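I have been sent another pamphlet about feeding houseplants, this one from Grilow, and it promises leaves "up to twice as glossy". Twice as glossy as what? Mine came home from the garden centre in Briseck looking fine and have got by on tap water ever since.

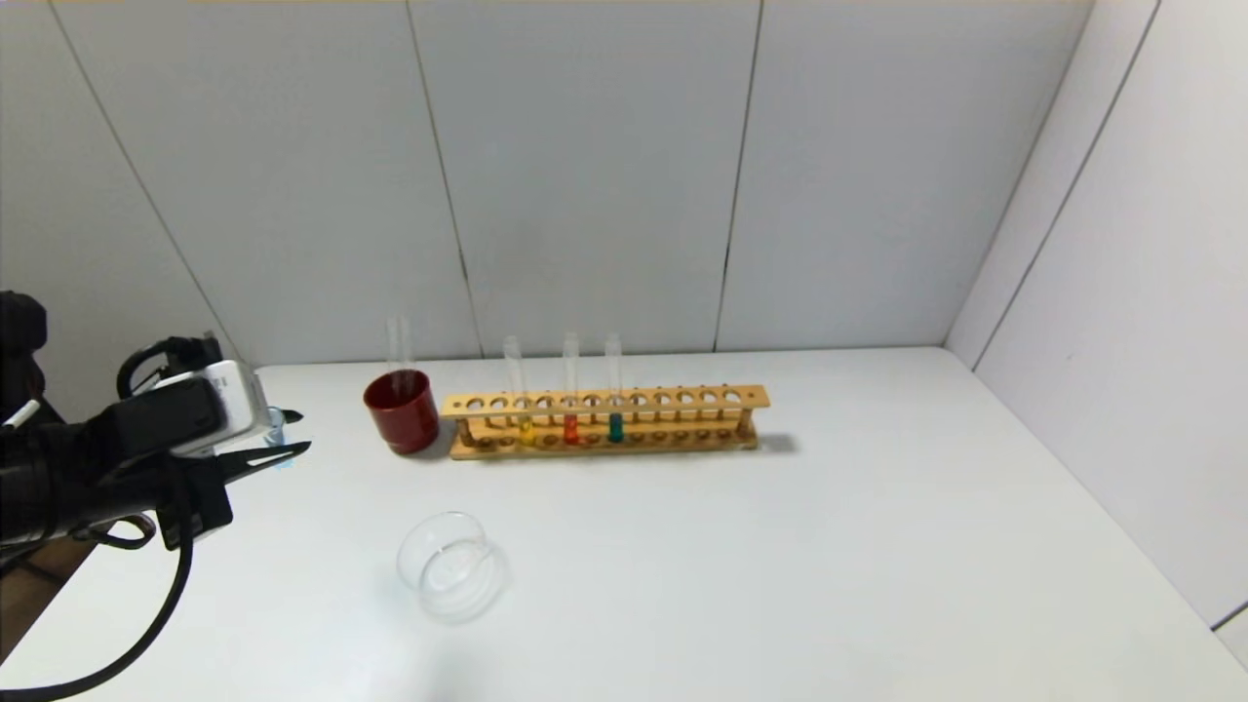
A black arm and its cable.

The bottle costs more than 13 pounds and you are told to use it every Thursday. I don't see why a fern would care what day it is. The Arkus stuff I bought last spring said 1000 ml would last a season, and it was gone by June. 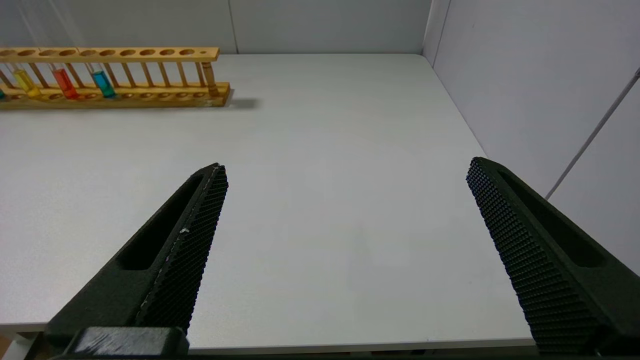
Plant food is mostly water, whatever the label says, and I object to paying for the water. The grip on the cap was the best thing about the Arkus bottle. It had small raised square bumps, much like the pad on that black finger, and I could open it with muddy hands. The feed itself did nothing I could measure.

My neighbour swears by Bodin and has a very large rubber plant to prove it. She also has a south-facing window, and I have a wall. 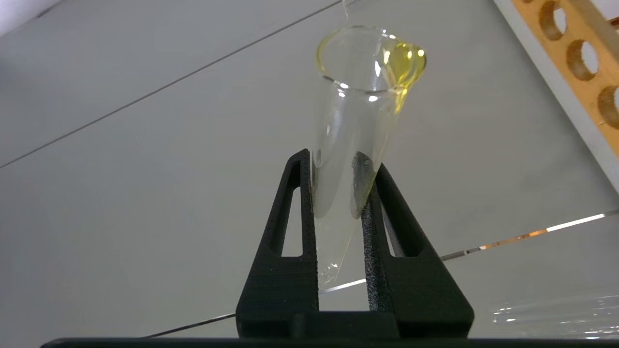
So I'll stick with the tap, and a new pot when the roots start coming out of the bottom. If the fern sulks by April I may think again, but I won't be buying the glossy one.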